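Public Comment at Istden Council Hearings
Student project report, Ursina Mayrhofer
Supervisor: Waltraud Zaugg

Minutes of 94 hearings were coded for speaker, topic and length of reply. Remarks under 90 words were put in a separate group. Two readers coded each set of minutes, and differences were settled before the totals were run.

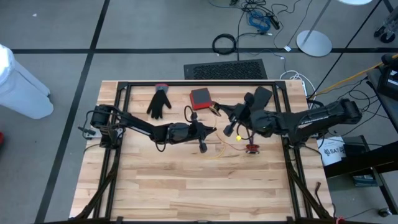 Did members answer the questions put to them by residents? Of 160 questions, 68 got a direct reply in the same hearing.

The February hearings on the Relley bus contract were left out. Their minutes list speakers but omit the replies.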